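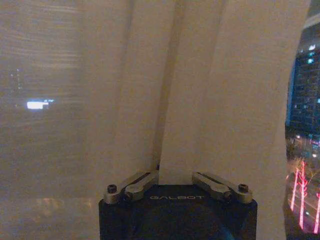
What does the Kollham Evening Light Diary contain?

It contains diary entries written by people living in flats, who noted when they closed their curtains, when they put out the main lamp and how well they slept afterwards. There are 400 entries from 33 households, all in one table.

Background

The diary was started in August by Philomena Dankwa and Menaka Patwary, as a small study of street light in bedrooms and living rooms. Many tenants in Kollham had complained that the new street lamps were too strong. We wished to know if the people with thick curtains sleep better than the people with thin ones, and if the floor of the building makes a difference. The study is modest and we do not claim more than the table can carry.
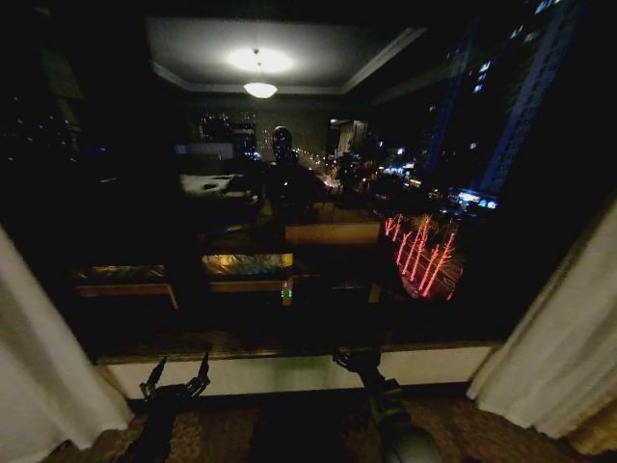 Window at night, with white curtains at both sides and the ceiling light reflected in the glass.

Files

diary.csv has one row for each evening and household.
households.csv has one row for each household, with the floor, the direction of the main window and the kind of curtain.
notes.txt has the free remarks, in the order they arrived.

Columns in diary.csv

household: a short code, never a name.
closed_at: the time when the curtains were closed, in 24 hour form. Empty if they stayed open.
lamp_off: the time when the last lamp was put out.
glare: from 0 (not noticed) to 8 (could not stay in the room).
sleep: the person's own word: bad, fair or good.
guest: 1 if somebody else slept in the flat, otherwise 0.

The scale for glare is a little unusual. Ashraful Paul had used it before in his survey in Hirnance and we kept it, so that the two tables can be put side by side. 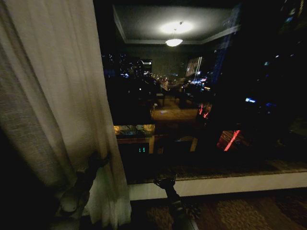

The kind of curtain was more difficult to record than we expected. At first we asked for the name of the fabric, but most people did not know it and wrote "normal". In the second version of the form we ask only whether the person can read the shape of the street lamp through the closed curtain. The answers are sheer, medium or heavy. For the early households Rosalba Greco telephoned and asked again, and the old answers are kept in the column curtain_old.

Known problems

Some 200 entries have no value for sleep, mostly from the first form, where the field was on the back of the page.
Household T4 moved from Tredell during the study. It has two rows in households.csv.
Times after midnight belong to the evening before. Please take care when you sort.
Blinds and shutters are coded as heavy, also when they were left half open. 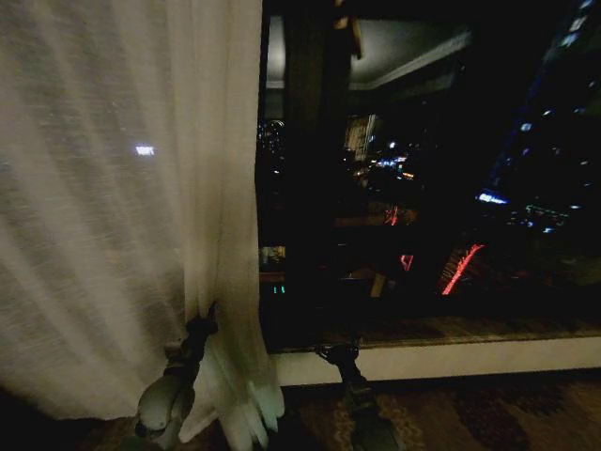 How can a mistake in the table be reported?

Write to Kirsty Jardine with the household code and the time in closed_at, and tell her what you think the value should be. She checks the paper form before she changes anything, and each correction is written in changes.txt.

Use

The table may be used freely for teaching and study. Please do not try to find out who the households are. If you publish a result, give the name of the diary and the version.

Version 2, 25/04/2018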